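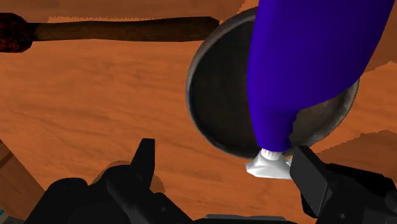

Vol. 11, No. 2, p. 16

4. Clearing the Table

4.1 Why this chore

Of the household chores in the Dudora kitchen, clearing the table is the one visitors assume we finished years ago. It needs no heat, no water and no judgment about whether the chicken is done. A six-year-old can do it, under protest. We chose it as our main test for that reason, and the results below should be read with the six-year-old in mind.

The task as given to the policy is one sentence: pick up the purple bottle and put it away. Earlier work by our own group (Pascu and the Murín team, in the previous volume) reported success on single objects placed alone on a bare surface. Dinner tables are seldom arranged that way. In the version used here the bottle has neighbors, and a grasp that would be fine in an open space can end with an elbow in the crockery.

We ran more than 900 episodes with the Garell policy and the same number with a scripted baseline. The baseline knows exactly where everything is, having been told. It still knocks things over, a fact we found comforting at first and then less so.

4.2 What counts as done

An episode was scored as a success if the bottle came to rest upright inside the target area and every other object on the table was still on the table. The second condition was added in June, when Silviu Pascu went through the replays and noticed that one of our best runs had put the bottle away perfectly and sent a cup to the floor on the way. Under the old rule it had received full marks. The old rule had been in place for some time, and we would like to thank the reviewers of our earlier paper for not asking about it.

We also recorded near misses, meaning any contact with an object other than the bottle that did not tip it. Near misses do not count against the policy. In a real home they would count against it quite a lot, depending on the owner's feelings about the dishes.

4.3 The grasp

Most failures were decided in the last inch or so. The policy can take hold of the bottle by its body, which is wide and smooth, or near the white top, where it is narrow enough to sit easily between the fingers. In Figure 1 the fingers are on either side of the top, with the right one already against it. A narrow part is easy to close on but tends to leave the rest of the bottle free to swing, and a swinging bottle over a full table is how we came to write Section 4.2.

The body grasp holds better. It also brings the gripper down among the other objects, where it has to fit. The policy seems to prefer whichever grasp is worse for the table it has been given. We looked for a pattern that would make this sound like a finding and did not get one that survived a second random seed.

4.4 Things already in trouble

Figure 2. The dining table in the Dudora kitchen, with the bottle in the gripper.

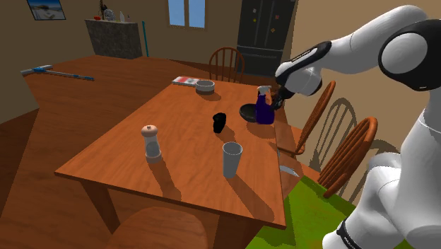

Our scoring has a blind spot for objects that start out badly placed. The scene generator scatters tableware with some regard for physics and none for manners, so a layout can be legal and still make a parent wince. The knife in Figure 2 hangs slightly over the right edge of the table, and the arm is working on that same side. A person asked to take the bottle would probably slide the knife back first, without mentioning it. The Garell policy has not once moved anything it was not told to move, at least on purpose. We tried adding "tidy up as you go" to the instruction. This made the motion slower and had no other effect that we could measure.

The partner group working with the Trisdale arm suggests treating such objects as obstacles with a wider margin. That does protect the knife. It also rules out a good share of the approaches to anything standing nearby, and the arm then waits above the table, apparently in thought, until time runs out. By our rules this is a failure to clear and by the knife's a complete success.

For the remaining experiments we kept the layouts as generated and the margin as it was. Section 5 repeats the task with two bottles, a decision made before we had seen the results for one.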